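Tube bench opens at Eltwood water room, drop-offs start Thursday

Brivstead residents with a private well can start bringing in samples Thursday, when the sample room at the Eltwood building opens its counter for the season. Doors 8 a.m., last bottle taken at 1 p.m. Free for town addresses, same as last year. Out of town pays at the counter, card only.

The room got a fresh coat of white over the winter and a white worktable along the back wall. Old bench is gone. So is the filing cabinet, the one with the drawer that stuck, and the records that were in it are upstairs now, ask at the front desk if you need a result from before the move.

Melahat Eren runs the counter again. She had the room to herself most of this week, getting the racks and tubes in order ahead of the first morning.

"People see a small room and think we're slow," Eren said. "We were slow last year because I was reaching over boxes all day. Now I have a table and I have a wall, that's all I asked for."

Last season the room took in 736 samples, most of them in May, when everybody remembers their well at once. Eren would like it spread out a bit more. The summer weeks are quiet and there's almost never a line after 10.

How it goes: you bring the water in your own clean bottle, or one of the free ones from the front desk. Eren pours off what she needs into a capped tube, writes the number in the book, hands you a slip with the same number. Keep the slip. Results by phone or mail, your pick, and the number on the slip is what they will ask you for.

The tubes are clear plastic with green screw caps and they stand in orange racks, two levels, with round holes through the top. Nothing fancy. Eren picked the color, she says the old white racks dissapeared on a white table and she kept setting things down on them. 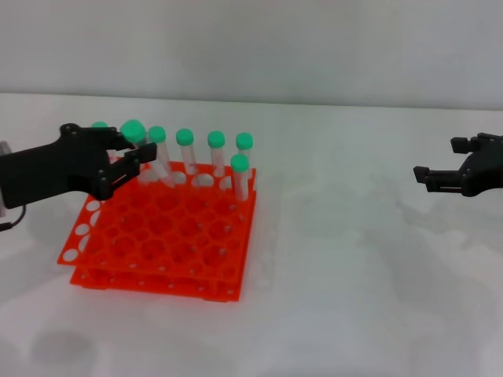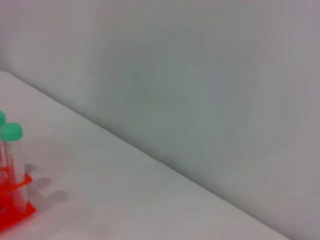
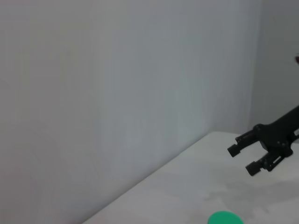
The white worktable and the wall behind it, Eltwood sample room.

What to bring

A full bottle, at least a pint. Let the cold tap run five minutes first, then fill. No hot water, no water from the garden hose, no softened water if you can get at a tap ahead of the softener. If you can't, say so at the counter and it gets written down.

Bring it the same day you fill it. Overnight in the fridge is OK, two nights is not. Bottles that held juice or soda get turned away, even rinsed. Eren turned away 13 of those last season and says she'd like it to be zero.

Write your street address on the bottle, not just the name. There are three families on Mill Lane with the same last name and two of them share a driveway.

What gets tested

The basic panel covers bacteria, nitrate, hardness and pH. Lead is extra and needs a seperate first-draw bottle, meaning first water out of the tap in the morning, nothing run beforehand, not even a toilet flush. Ask for the lead sheet at the desk, it's yellow.

Samples go out by van the same afternoon to the Ertürk lab for the bacteria part. Everything else is done in the building. Basic results take some 16 days in the busy stretch, less later on. If something comes back bad they call you, they don't wait for the mail.

Counter hours after the first morning have not been set. Eren expects two mornings a week through the end of summer, and a sign will go up on the door once the schedule is fixed. Town web page too, when somebody gets to it.

Parking and the side door

Use the side door on the parking lot side. The front steps are being redone and the railing is off. There's a ramp at the side, bell on the left if it's locked. Four spaces marked for the sample room, 10 minute limit, please don't leave the car there and walk over to the bakery.

Street parking on the Brivstead side is open until noon. After that it's permit only.

Supplies

The room starts the season with 64 free bottles at the front desk, first come. One per household please. More are on order from Dimance, no delivery date yet, so if you have a clean bottle at home use that one.

Cengiz Şimşekoğlu, who handles purchasing for the building, said the paint and the table together came in under what was set aside and the leftover went into caps and tubes. "Caps crack. You always need more caps than you think," he said. He is also looking for a second stool for the counter, if anyone at the school is getting rid of one. Lab height, not a desk chair.

Questions

Call the front desk weekdays, mornings are best. Don't call the lab direct, they don't have your address, only the number, and they'll send you back to the desk anyway.

Anyone who had a sample in last fall and never got a result should call too. A handful of letters came back in the mail with the wrong box number. Those results are in a folder at the desk and can be read out over the phone if you still have your slip. If you lost the slip bring something with your address on it.

Renters can bring a sample in without the owner's OK. The result goes to whoever's name is on the slip. If the owner wants a copy the renter has to ask for it at the counter, there's a box to check.

New wells, drilled since last summer: wait until the driller has flushed the line and then come in. Bring the driller's paper if you have it, the depth goes in the book. Eren will also take a repeat sample free if the first one fails, but not the same week. Disinfect, flush, wait, then fill a new bottle.

The room is closed on town holidays. No samples left outside the door, a bottle sitting in the sun on the step can't be used and it will be poured out.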